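플로틱 공유주방 정리 점검표와 한마디

4월 | 글 Rima Shboul

비닐봉지와 행주를 식탁 위에 한꺼번에 꺼내 놓고 시작하면 마음이 참 편해요. 저도 예전엔 서랍째 뒤적이다가 하루가 다 갔거든요.

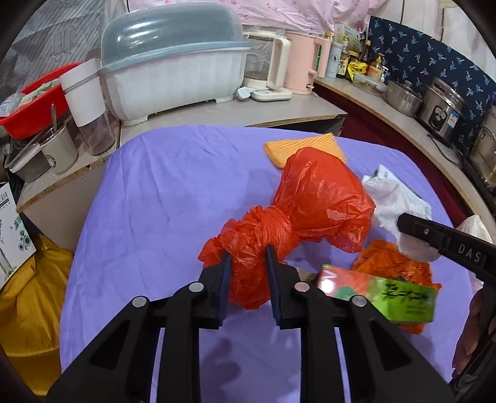 그렇게 다 펼쳐 놓은 다음에는 아래 순서대로 천천히 보시면 됩니다. 저는 차 한 잔 마셔 가며 15분쯤 잡아요.

□ 묶어 둔 봉지: 매듭을 풀어 안에 남은 것이 없는지 확인
의견: 바쁘면 꼭 건너뛰게 되는데, 지난번엔 마늘 한 쪽이 나왔어요!

□ 행주와 스펀지 행주: 냄새를 맡아 보고, 시큼하면 미련 없이 교체
의견: 아까운 마음은 저도 잘 알아요. 그래도 그릇 닦는 물건이니까요.

□ 전기포트: 쓰지 않을 때는 플러그를 뽑고, 코드가 눌린 곳은 없는지 살피기
의견: 물때는 구연산으로 한 달에 한 번.

□ 식기 건조대: 뚜껑을 열어 바닥에 고인 물 버리기

□ 믹서기 용기: 칼날 쪽 고무까지 살펴보기

□ 바닥: 발에 걸릴 가방이나 봉지는 치우기
의견: 양손에 냄비 든 분을 생각해 주세요.

댓글

카난댁: 봉지 모아 둔 걸 세어 보니 47장이 넘더라고요. 반성합니다.

지비사우: 스펀지 행주는 삶아도 되나요?

Rima Shboul: 저는 안 삶고 햇볕에 바짝 말려요. 포장에 적힌 세탁법도 한번 봐 주세요~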